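Betreff: Re: Salzausblühungen an der Ziegelwand innen: abbürsten oder Kompresse?
Von: Leena Toivonen
An: Liste Altbau und Mauerwerk
Datum: 8. Januar 2025

Liebe Saimi, liebe Mitlesende,

vielen Dank für die ausführliche Nachricht. Ich antworte etwas länger, weil ich dieselbe Frage vor einigen Jahren in meinem eigenen Haus hatte und damals hier auf der Liste sehr gute Hilfe bekam. Bitte entschuldigt, wenn ein Fachwort nicht ganz richtig ist, ich habe das Maurern auf Finnisch gelernt und die deutschen Wörter erst später.

Saimi Sjöberg schrieb:

> Hallo zusammen,
> wir haben im Erdgeschoss den alten Putz abgenommen und darunter
> ist eine Ziegelwand, die wir gern sichtbar lassen möchten. Oben
> ist sie ganz gut, aber in den unteren 60 cm kommt jeden Winter
> ein weißer Flaum heraus. Ich bürste ihn ab, und nach einigen
> Wochen ist er wieder da. Ein Nachbar sagt, ich soll die Wand mit
> Tiefengrund streichen, dann ist Ruhe. Im Baumarkt hat man mir
> eine Essigreinigung empfohlen. Die Fugen sind teils Kalk, teils
> etwas Graues und sehr Hartes, das wohl bei einer Reparatur
> hineinkam. Ein Angebot für eine Injektion gegen aufsteigende
> Feuchte habe ich auch, aber es ist mir zu teuer, um es einfach
> auszuprobieren.
> Was würdet ihr zuerst machen?
> Gruß, Saimi

Zuerst zum Tiefengrund: bitte nicht. Das Salz wandert mit dem Wasser durch den Stein und kristallisiert dort, wo das Wasser verdunstet. Jetzt geschieht das an der Oberfläche, das sieht unschön aus, schadet dem Stein aber nur langsam. Wenn Du die Oberfläche dicht machst, kristallisiert das Salz dahinter und drückt die Ziegelhaut in Schalen ab. Das habe ich bei meiner Schwiegermutter gesehen, dort lagen nach dem zweiten Winter die Scherben auf dem Boden.

Auch Essig würde ich weglassen. Er greift den Kalk in den Fugen an und bildet mit ihm neue Salze, und man trägt außerdem wieder Wasser in die Wand.

Abbürsten ist richtig, aber es kommt auf das Wie an. Trocken, mit einer Wurzelbürste, keine Drahtbürste. Ein Blatt Papier oder einen Streifen Folie unten an die Wand legen und das Salz sofort aufsaugen. Wer es auf dem Boden liegen lässt, der hat es beim nächsten Wischen wieder in der Wand. Ich habe im ersten Jahr genau diesen Fehler gemacht.

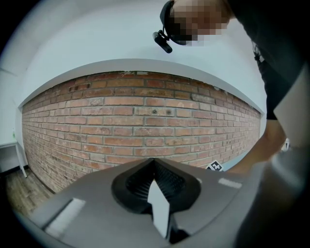
Bei den Fugen hast Du vermutlich den wichtigeren Punkt schon selbst genannt. Das Graue und sehr Harte wird Zementmörtel sein. Er ist dichter als der Ziegel, also trocknet die Wand an diesen Stellen durch den Stein und nicht durch die Fuge. Prüfe einmal mit einem alten Schraubenzieher: Kalkmörtel lässt sich ritzen und gibt ein sandiges Mehl, Zement fast gar nicht. Die Zementfugen würde ich in der unteren Zone herausnehmen, 2 cm tief, mit dem schmalen Meißel und Geduld. Mit dem Winkelschleifer bin ich an den Stoßfugen immer in den Stein gekommen, deshalb benutze ich ihn nur noch für die langen Lagerfugen.

Zum Neuverfugen habe ich einen Kalkmörtel mit wenig hydraulischem Anteil genommen, bei mir war es der Sack von Jukstead, weil der Händler hier nichts anderes führte. Andere sind sicher ebenso gut. Wichtig ist das Vornässen, und zwar sparsam, und dass man den Mörtel danach mehrere Tage vor Zugluft schützt. Ich habe feuchte Jute davor gehängt. Die Fuge wird erst mit der Bürste abgetupft, wenn der Daumen keinen Abdruck mehr hinterlässt. Bei kühlem Wetter kann das bis zum nächsten Morgen dauern. Unter 5 Grad fange ich gar nicht an, deshalb würde ich an Deiner Stelle bis März warten.
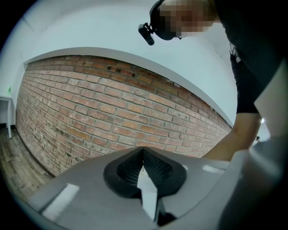 Die Ziegelwand im Hintergrund, quer durch den Raum.

Nun zu den Kompressen, nach denen Du in der Betreffzeile fragst. Sie funktionieren, wenn die Quelle des Wassers abgestellt ist. Vorher zieht man nur immer neues Salz nach. Meine Mischung war Zellulose mit Sand und etwas Bentonit, angerührt mit destilliertem Wasser bis sie an der Kelle hängen blieb, zwei Zentimeter dick aufgetragen. Nach drei Wochen war sie trocken und fiel fast von selbst ab. Beim zweiten Mal kam deutlich weniger heraus, und das dritte Mal habe ich mir gespart. Der Werkstoffhändler Fellalero verkauft so etwas auch fertig im Eimer, damit habe ich aber keine Erfahrung. Vielleicht kann jemand auf der Liste dazu etwas sagen.

Ein einzelner Ziegel, der schon mehlig ist, wird durch keine Kompresse wieder fest. Solche Steine tausche ich aus, oder ich drehe sie um, wenn die Rückseite noch gut ist. Bei mir waren es 7 in der ganzen Wand, und fünf davon konnte ich drehen.
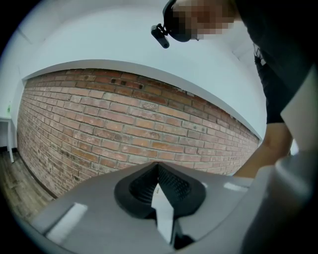

Bevor Du für die Injektion unterschreibst, schau bitte erst nach draußen. Wo liegt das Gelände im Verhältnis zum Fußboden? Gibt es einen Sockelputz aus Zement? Wohin geht das Fallrohr? In unserem Fall endete das Fallrohr direkt neben der Hausecke in einem gebrochenen Tonrohr, und das Regenwasser von der halben Dachfläche lief an das Fundament. Die Reparatur hat 219 Euro gekostet, mit dem Rohr und dem Sand, gegraben habe ich selbst. Danach wurde die Wand im Laufe von zwei Sommern trocken.

Mit den Messgeräten sei ein wenig vorsichtig. Ich hatte ein geliehenes von Tenex mit zwei Spitzen, und es zeigte überall »nass« an. Salz leitet den Strom, also misst man an einer versalzten Wand vor allem das Salz. Besser ist eine Bohrmehlprobe, die man wiegt, im Ofen trocknet und wieder wiegt. Eine Küchenwaage ist dafür zu grob, aber die Apotheke bei uns hat es freundlicherweise für mich gewogen.

Kannst Du uns noch schreiben, ob hinter der Wand Erde liegt oder ein Raum? Und ob früher dort Tiere standen? Bei einem ehemaligen Stall wären es eher Nitrate, die ziehen auch Feuchte aus der Luft, und dann stimmt ein Teil von dem, was ich oben geschrieben habe, nur noch eingeschränkt. Teststreifen für Nitrat gibt es im Aquarienhandel.

Viele Grüße aus dem Norden
Leena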